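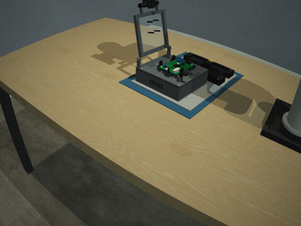
Simulated view of Pollalier's new assembly station, with a controller housing and its green circuit board on the work mat.

TEVHOLM – Electronics maker Pollalier will hand the closing step on its Kuvden controllers to a robot arm this fall, ending a hand assembly job that has been part of the Tevholm plant since the product line opened.

The company told employees in August that none of the 19 people who work on the line will be laid off. Their jobs will change, however, and so will the way shifts are staffed and how the least popular seat on the floor is filled.

The Kuvden is a controller used in ventilation systems for schools and small office buildings. Each one is built up in a metal housing with a circuit board inside, and the last major step before testing is fitting the front panel. Until now, an assembler has done that by hand, holding the panel at a slant, setting the lower edge first and then bringing the top down without touching the components on the board.

The plant builds some 400 units on a full day. At that pace, the person in the closing seat repeats the same wrist movement for an entire shift, with breaks. Workers have complained about it for years, according to Nadja Tanner, an assembler who also speaks for the line in meetings with management.

"It's the seat people trade away," Tanner said. "You could get somebody to take your Friday cleanup if you took their turn at closing."

Two assemblers asked to be taken off the step last winter over sore wrists and thumbs. Pollalier moved both to testing and began rotating the seat every two hours. That eased the complaints but slowed the line at each changeover, and the number of scratched panels went up.

The new station is known in the plant as Minja, the name of the project that produced it. It has been developed in simulation first, with the arm, the work mat and the parts all modeled on a computer before any floor space was cleared. The first physical station is to be installed at the north end of the line, next to the test benches.

Rahel Bühler, who runs production engineering at Pollalier, said working in simulation let her team settle arguments that would otherwise have been settled with damaged boards.

"We had three ideas about how to bring the panel in," Bühler said. "Two of them looked fine on paper. When we ran them, one hit the connectors and the other needed the arm to reach around itself. We dropped both in a week."

The team also changed the order of work. In the old method, the housing came to the closing seat alone, and the assembler picked up whatever else was needed from bins. For the robot, the parts must arrive in a known position. Somebody has to load them, and that is where most of the new work will be.

Under the plan, each shift will have 4 people assigned to the robot station and the benches on either side of it. One loads, one watches the arm and clears stops, and the others inspect and test. They will rotate during the shift. The rest of the line, where boards are fitted and wired, stays manual.

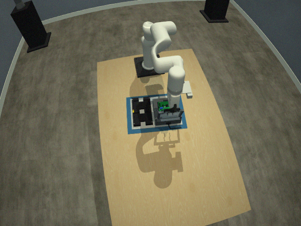 The assembler's view of the job was brought in late, and Tanner said it should have come sooner. Line workers first saw the simulation at a lunchtime meeting, after the layout had already gone through several versions. Their comments led to a number of changes, most of them about loading. The current layout has a tray on a blue mat, split into two sections side by side, with the open enclosure in the right section and the panel held at a tilt over it. Workers asked which section they would be loading while the arm was busy with the other one, and whether they would have to reach across the mat to do it.

The answer to the first question is neither. Bühler said the arm will not move while a person is loading, and a person will not load while the arm is moving. Trays will be filled at a bench and slid into place when the station signals that it has stopped. Reaching across the mat was designed out after the meeting, by turning the loading side toward the aisle.

"That was their point, and it was a good one," she said. "I had been looking at the arm the whole time. They were looking at where they would stand."

The speed of the station remains a sore spot. In its present form, the robot takes longer to fit a panel than an experienced assembler does. Pollalier expects to make up the difference by running the station through breaks and shift changes. Tanner said some of her colleagues worry that the hand benches will be asked to cover the gap on bad days, on top of their own work.

Management has agreed to keep one manual closing seat in place through the first months. It will be used when the station is down and for special orders, which come in small batches with a different panel. Employees may volunteer for it but cannot be assigned to it for more than two hours at a stretch.

Pay was the other subject at the August meeting. Assemblers who complete the station training will move up one pay step, whether or not they are scheduled on the robot in a given week. The training lasts 3 days and is held on paid time. It covers loading, restarting after a stop, reading the fault messages and deciding when to call maintenance.

Programming is not included. Tanner had pushed for at least a basic course, arguing that workers who know only how to press the restart button will be stuck in a narrower job than the one they have today. Bühler said she is open to it but wants the station running first.

"If someone on the line wants to learn to adjust the paths, I want that person," Bühler said. "I don't have a course to send them to yet."

The training will begin with the simulation, on two computers set up in the room behind the test benches. Trainees will be shown a misplaced housing, a crooked panel and a tray that is not fully seated, and will be asked what they would do in each case. The company plans to add other faults to the set once the real station starts producing its own.

Maintenance workers have raised a separate concern. The plant has a small crew, and most of its members came up through conveyor and compressor work. Pollalier has arranged for outside support during the first year and plans to post one new maintenance opening, to be offered inside the plant before it is advertised.

Reaction on the floor has been mixed, according to Tanner. The assemblers with wrist trouble are in favor. Several of the fastest hands at closing, who took some pride in their numbers, are less pleased. Newer employees mostly want to know how the rotation will be posted and whether they can swap.

She said she would be watching the scratched panels. Rejects are now logged by seat, and workers have asked that the robot station be logged in the same way, with its results put up on the same board beside the test benches. Pollalier has agreed to that.

The manual seat will be reviewed after the station has run for a full quarter. Any change to it will be discussed with the line beforehand, the company said in its notice to employees. A schedule for the first round of training is to be posted by the time clock before installation begins.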